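Workshop notebook, Wednesday

Sorting out the sorting table today, which I've been putting off since the Rustau parts came in. The tall table had turned into a dumping ground again, so everything came off it and I gave the top a proper wipe — lovely wood grain under all that dust! Then two sheets of white paper joined end to end, because small bits vanish on bare wood and I'm fed up with hunting for them.

The black box goes on the paper with its top open. I tried the orange block out on the other sheet first and it shows up a treat, even from the doorway.
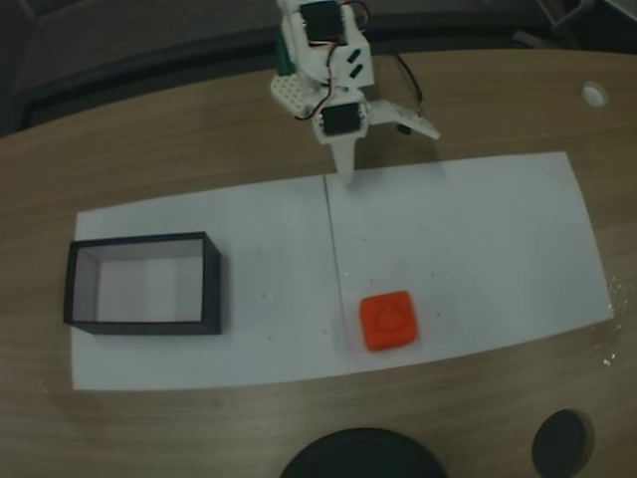

Paper and join

The join is a bit faint and I like it that way. My first go had tape across the top and everything caught on it (never again). The paper has picked up little specks already. I could swap it, but the new roll is from Drondia and it's shinier, and I don't want glare. Leave it till it gets properly grubby.

Box: I went back and forth on this. In the middle it hogs the space, so I've been trying it towards the far end, square on the paper.
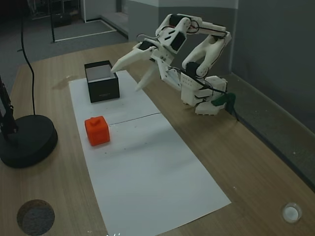 Black box at the far end, open top, pale inside.

I do think a pale inside is the way to go if we get more. Tosteck list theirs under part 749, and the deeper one is 638, which I reckon is too deep for fingers. Will ask for one of each and see. 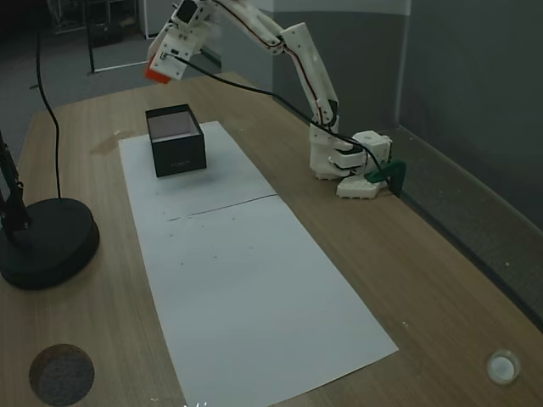 Notebook 4, p. 38

Lamp stays on the left. The base weighs a ton and I'm not shifting it twice. Still to do: find something to plug the cable hole in the near corner before a screw goes down it, and have a go at the mark on the wood beside the box. Tried a damp cloth, no joy. Might be old varnish?

Recent entries
Relabelling the Tshabalala drawers
Which glue for the shelf edging
Paper roll widths, again
Drondia order, what came and what didn't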